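Storage and Display Conditions for a Small Figure Collection

The purpose of this post is to set out the storage and display arrangements now in use for my collection of anime and game figures. Several readers have written to ask how the pieces are kept, and a single statement seemed preferable to repeating the same reply by email.

The collection was moved in April from Cuvthorpe to a smaller residence in Miltholm. The former home had a north-facing room with stable temperatures throughout the year. The present one receives direct afternoon sun from 2 p.m. onward, and the display had to be planned accordingly.

Figures are made for the most part of PVC and ABS. PVC softens with heat, and figures posed on one leg or leaning forward will begin to tilt if left in a warm cabinet over a summer. Sunlight causes a second problem — fading and yellowing, most noticeable on white clothing and pale hair. Neither kind of damage can be fully corrected at home. A leaning figure may be straightened with warm water, but it will often lean again.

Five cabinets are in use at present. Four were bought from Visser and have glass doors with a simple magnetic catch. The fifth is older and has no seal along the door, so it holds only boxed items. All stand against the inside wall. The Visser cabinets are adequate for the price, although the shelf pins supplied with them are short and were replaced before any weight was placed on the glass.

Lighting is by LED strip, switched on only when the room is occupied. Halogen fittings were removed on account of the heat they produce.

Dust is removed with a soft makeup brush. Sticky residue, which is caused by plasticizer rising to the surface of the vinyl, is treated with lukewarm water and a small amount of mild dish soap.

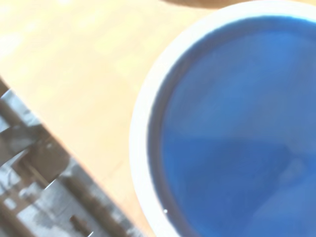

Parts should be air dried completely before reassembly, particularly at the pegs. Alcohol and household sprays are not recommended on painted surfaces under any circumstances.

Original boxes are retained and stored flat where the design permits. Blister trays are kept inside the box, with the thin plastic sheets discarded, as these tend to stick to paint over time.

Records are maintained in a Desatico spreadsheet listing the maker, scale, purchase price and condition of each piece. The most expensive entry stands at $633 and is the only item insured separately. Condition notes are reviewed every 28 days, at the same time as the cabinets are opened for cleaning.

Questions about individual manufacturers may be left in the comments. A separate post on resin kits, which require different care, is in preparation.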